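From: Hiwot Habte
To: mokgethi-users
Date: Sun 5 January
Subject: Re: Right hand won't release, arm goes stiff

Hi Shewit,

We got the same fault at Plerkmont on the bedroom routine, so I am adding our details. Error 773, right hand, no warning before it.
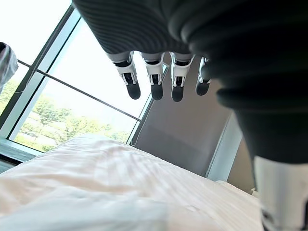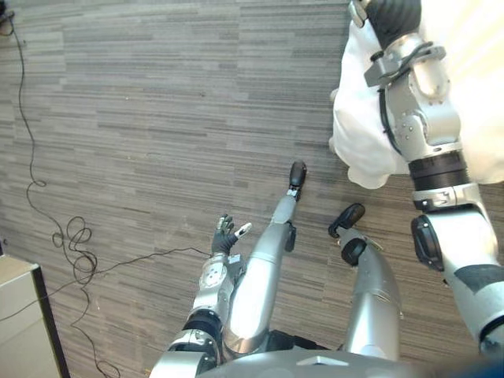 Wrist view over the bed, then head view with the white fabric in the right hand.

Shewit Demissie wrote:
> After the update the right hand closes on cloth and ignores the open
> command. The arm holds position and the log shows 773. The left hand
> is fine. Has anyone else had this? Is it safe to pull the cloth out?

Please don't pull it out. Ebise Tufa tried that on our unit in July with a different fault. The wrist let go all at once and she got her thumb pinched.

What we do now:

Hit the stop and wait 10 seconds.
Support the forearm before you cut motor power. It drops.
Open the fingers by hand, starting with the thumb.
Move any cable on the floor away from the feet before you restart. Ours stepped on one last year and went over.

Going back to build 136 cleared it for us, nine runs so far with no repeat. I don't know if the cause is the grip threshold or the hand driver. Obsa Jemal has the full log and can send it to anyone who wants to look.

Is your unit on the ribbed hand covers too?

Hiwot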